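Paper keeps its typo, by popular vote

Readers of the Prultovura Ledger have told the paper to leave its nameplate alone, typo and all.

The word "Independant" has run under the Ledger's name since a printer in Kadlec set it that way 89 years ago. This spring the new owner, Gastora Media, proposed fixing it and asked subscribers to weigh in by mail-in coupon. The paper got 1,478 coupons back, which is more mail than it received over the last two school bond issues combined. Of those, 1,108 wanted the misspelling kept.

Several respondents pointed out a second error, in the coupon.

Gastora said it would honor the result and had already canceled an order for 80 corrected newsstand signs. The copy desk, which is one person working until 3 p.m., was not consulted.

The rival Jokau Courier ran an editorial congratulating its neighbor on its "independance." A correction appeared the next morning, after a reader complained about the spelling. The Courier says the joke stands.

The Ledger's nameplate returns to the front page in October, when the redesign takes effect.
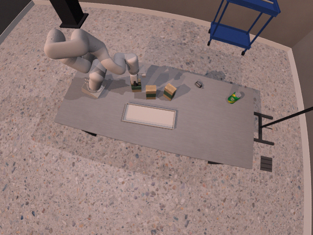
Robot arm mounted on a gray table, computer rendering.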